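Sorting rice on a tray before cooking – worth the time?
Kitchen Basics > Grains and Beans

tikonen_6
My mother-in-law spreads every batch of rice out on a tray and picks through it before it goes anywhere near water. I buy the Burkon long-grain in the big bag and I have never found a thing in it. She says I haven't looked. Is anyone still doing this with store rice, or is it a habit left over from when rice came out of a sack with gravel in it?

RafiaB
Still do it. Two minutes. I cracked a molar on a lentil once and that was enough for me.

jiltley_kitchen
A lentil isn't rice though. Lentils come with stones. Packaged white rice gets sorted at the mill, and I'd like to hear from one person who has pulled a real stone out of a sealed bag in the last few years. Not "my aunt did."

RafiaB
So my tooth doesn't count, and aunts don't count. Who does?

jiltley_kitchen
Somebody with rice. That was the question.

zsethi
I've found husks and the odd dark grain. No stones. Dark bits rinse off or they don't, and I've eaten plenty of them. What I do think is worth it is looking for bugs if the bag has been open since November. You won't see those in a deep bowl.

cletedau
You'll see them fine in a bowl if you stir it. I don't get the tray. I tried it with 400 grams and spent longer chasing grains off the counter than I did looking at them.

Rizwan S.
Your tray was too small or you had no rim on it. And use a dark one. White rice on a white plate is useless. Push the pile to one side, drag a little across, look, push it on.

tikonen_6
OK, I tried it this evening with a black tray, same rice as always.

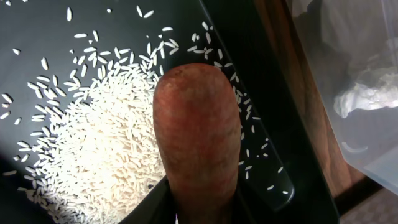

Uncooked long-grain, most of it still in the heap. Dark speck in the lower right part of the pile.

zsethi
There you go, a speck. Could be anything at that size.

jiltley_kitchen
One speck. I'm not convinced that's a case for doing this every night. Is it hard? Press it with a fingernail.

Rizwan S.
The thin part at the upper left is how all of it should look while you're checking. You can't check a mound. Half of what people call sorting is staring at the top layer.

cletedau
And there are strays down the right side by the rim already. This is my whole complaint.

RafiaB
They're on the tray, cletedau. The rim is doing its job.

tikonen_6
Haven't pressed it yet. I'll spread the rest first and see if there are more. So far I'm with jiltley, but I'm not telling my mother-in-law that.

jiltley_kitchen
Do 600 grams from a new bag too, otherwise all we know about is one bag.

zsethi
Or just rinse it and eat dinner.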